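Oltora Hardware Refurbishment Group
Minutes of the regular bench meeting

Present: Evanthia Fragkou (chair), Hajnalka Kiss (minutes), bench staff from Somogyi and Irnitz sites
Start: 14:00

1. Minutes of the previous meeting

Accepted with one correction. Under item 4, "retention clip" should read "retention clips, both ends." Kiss has changed the master copy.

Two actions carried over:
– Label stock for the Irnitz bench. Ordered, not received.
– Torque setting on the second driver. Checked and signed off.

2. Blue carriers, fitting and removal

Fragkou went over the current state of the carrier work. The module stays in its blue plastic carrier at all times on the bench. It is not to be taken out for cleaning, for reading the label or for photographs. Carriers that arrive empty go to the parts shelf and are logged separately.

Somogyi reported that two people were still pressing on the circuit board when seating a module. Pressure goes on the blue plastic only. The work instruction already says this in step 6, but the wording is buried in a long paragraph. Kiss will move it to a line of its own.

The order of work was discussed. Irnitz has been placing the gray plastic board first and bringing the module to it afterward. Somogyi has been doing it the other way. After some discussion the Irnitz order was adopted for both sites. The gray board is set upright, the module is brought up to it in its carrier, and the alignment is checked by eye before any force is applied.

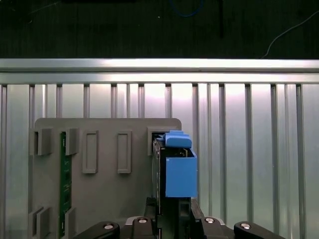
Fragkou asked that the alignment check be done from the front and again from the side. A carrier can look square from the front and still be tilted. If it does not go in with light pressure, back it out fully and start again. Rocking it into place is not allowed.

Kiss noted that the instruction does not say what to do with a carrier that has been backed out twice. Agreed: after the second attempt the carrier is set aside with a yellow tag and the next one is taken. The tagged carrier is looked at by the shift lead before the end of the shift.

3. Cable routing

Loose cables were raised again by Somogyi. Thin cables left near the work area catch on the carrier during fitting. Two proposals were made:

a) Tape cables back before starting.
b) Fit a reusable clip at the rear of the bench.

Proposal (b) was preferred. Tape leaves residue and the cleaning step already takes too long. Somogyi will try clips on one bench until the next meeting and report on whether they hold. Irnitz will continue as before in the meantime.

4. Lighting at the bench

The overhead light is adequate for the front of the work area. Irnitz said that ribbed metal throws back enough glare to make small print on labels hard to read at some angles. A diffuser was suggested. Fragkou would like to see the cost before agreeing. In the meantime staff may turn the chassis on the mat, provided the antistatic strap stays connected.

No change to the lamp height for now.

5. Records

Kiss reported that the Skulero log holds 3749 entries. Of the last 100 entries checked, 71 had all fields filled in. The field most often left blank is the condition of the retention clips. The second most common is the initials of the person who closed the record.

Fragkou asked whether the clip field could be made mandatory. Kiss said it could, but the form would then refuse units that have no clips at all. A third choice, "not present," will be added first and the field made mandatory after that.

There was a short discussion about part names. Somogyi writes "shroud" and Irnitz writes "cover" for the same gray part. "Shroud" will be used in all new records. Old records will not be changed.

6. Inspection of seated modules

The inspection step was rewritten in November and both sites have now worked with it. Comments were as follows.

The check of the contacts should come before seating. Once the carrier is in place, part of the contact row can be hard to see. The step will be moved forward.

Labels that cover part of a module are to be left where they are. Lifting a label to look under it damages the adhesive and, in one case at Irnitz, tore the print. If the label text cannot be read, write "unreadable" in the record and go on.

Clips along the green circuit board strip are to be checked for cracks and for whitening of the plastic. A clip that shows either is replaced, even if it still holds.

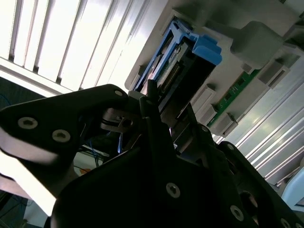 Question from the Somogyi bench: Should the carrier be taken out again if the clips turn out to be damaged after it has been seated?

Answer from Fragkou: Leave the carrier in place, mark the unit as held and pass it to the shift lead. The lead decides whether the clip can be changed with the carrier in or whether the whole shroud has to come off first.

Kiss will add this to the instruction as step 9a. Irnitz asked that step numbers not be shifted again, as the printed sheets at the benches use the present numbering. Agreed.

7. Spare parts

Stock of gray shrouds is sufficient at both sites. Screws are low at Irnitz. Kiss will send one bag of 100 from Somogyi with the next transfer.

Clips are bought in one size only. Somogyi said the latest lot feels stiffer than the one before. Fragkou asked for a sample from each lot, bagged and labeled, before anything is said to the supplier.

8. Any other business

The Irnitz mat has a worn corner and will be turned until a new one comes in.

Bench drawers are to be cleared at the end of the week. Items without a tag go to the unidentified bin. Irnitz asked that tools with site markings be exempt – agreed, as long as the marking can be read.

The Sunday stock transfer stays at the usual time.

9. Actions

Kiss – move the pressure warning in step 6 to its own line
Kiss – add the two-attempt rule and step 9a
Kiss – add "not present" to the clip field in Skulero, then make the field mandatory
Kiss – screws to Irnitz
Somogyi – trial of cable clips on one bench
Somogyi – bagged clip samples from both lots
Irnitz – price for a diffuser
Fragkou – review of the revised instruction before it is printed

Meeting closed at 15:20. Next meeting at the Irnitz site, same time.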